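Pandgate Handling Laboratory - Workshop Notebook
Station 5, August
Subject: working rules for two-gripper collection with flexible packaging

Started 9:10. The purpose of this entry is to record how the revised station rules, issued by the Nurkden site as draft 4, are being applied to snack packets. Draft 3 was written for rigid containers and says little about film bags. Colleagues at Ocampo have asked for our notes before they adopt the same text.

Rule on station preparation: the table shall be fixed in position before the first episode, and the tape shall be checked at each change of operator. Wrist loops are to be on the operator before either gripper is lifted. Cables from the grippers shall leave the table by the side and shall not cross the working area.

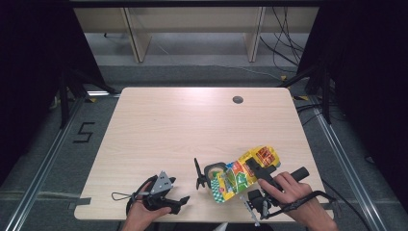
Station 5, both grippers in hand, snack bag held in the right one.

Rule on grip force: a bag shall be closed upon only until it no longer slides. Draft 4 gives no value for this, and the operator is expected to judge by feel. I consider this acceptable for the present batch of 200 episodes but not for the full set of 398. A written limit should be requested from Nurkden, together with a statement of when a creased bag must be withdrawn. At present we withdraw a bag if the film is split or the seam has opened - creasing alone is not sufficient cause.

Rule on the idle gripper: the gripper that is not performing the task shall remain open and clear of the objects. Operators coming from the earlier project (Plisia) tend to rest it on the tabletop between motions. This is to be corrected when it is noticed, and the episode marked in the log.

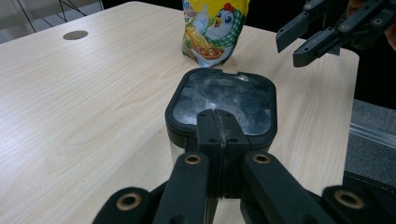
Lids and other glossy surfaces remain a separate difficulty. Smudges change the way the surface reflects, and draft 4 requires a wipe-down only at the start of a session. I propose that it be repeated after every break. The cost is small and the log sheet already has a column for it.

Rule on presentation to the camera: where a packet carries printing, it shall be raised and held steady long enough for the print to be recorded before the placing motion begins. Blur in the lettering is to be noted. It does not by itself void the episode.

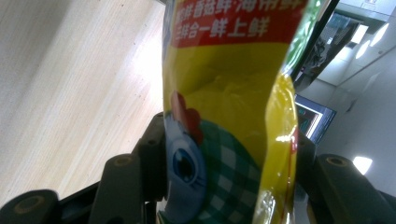 Yellow bag held upright between the fingers, chicken print toward the camera.

Points to send to Nurkden: numerical grip limit, withdrawal criteria for film bags, wipe-down interval. The wording on the idle gripper may stand as written.

Stopped 11:40. Log sheets are in the station folder. Tape at the table corners to be checked again before the afternoon session.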